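Wide two-finger gripper vs. narrow one for cluttered sim rooms?
Asked 15/08/2024 | Viewed 1158 times | 2 answers

I am comparing two parallel grippers in Puleo on a two-arm model. Controller gains are identical. With the wide plates from Livex I get 66 clean grasps in 2000 attempts when the room is dark and the approach is tight. Wrist camera view:

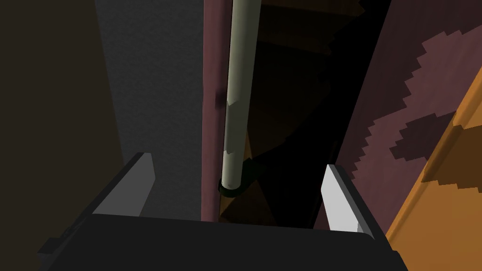
Are you scoring on contact force or on final object height? Those give different rankings for plate fingers.

Contact force, 30 steps after close. I can switch. I also tried an open area to rule out collisions with furniture.

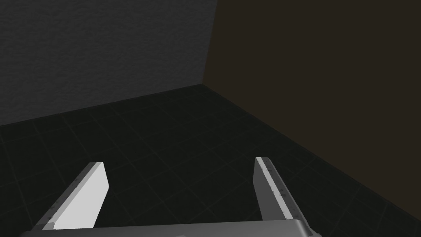
Fingers open, no target in view.

ANSWER 1
Use the narrow one. I had the same trouble in July and the Lustlow fingers fixed it.

ANSWER 2 (accepted)
Separate the gripper from the camera before you rank anything. The palm hides the near part of the workspace, so a low target can be half covered before the fingers close. Raise the wrist camera, keep both grippers on the same mount, then rerun.
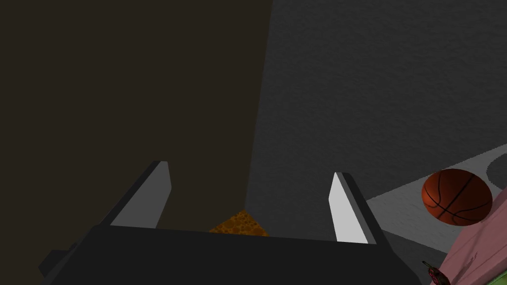

Does the mount offset need to go into the controller as well?
Only if you servo on the wrist image. For joint targets, leave it alone.

For approach planning, add a second camera farther back. The Valdebenito preset is fine, but check its roll angle, which is not zero by default.

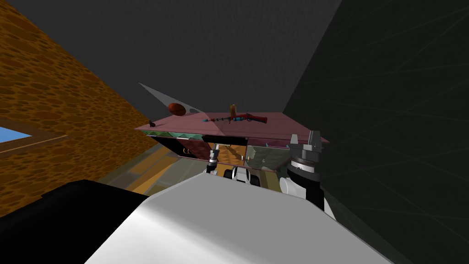

Both grippers at the cabinet, canted view.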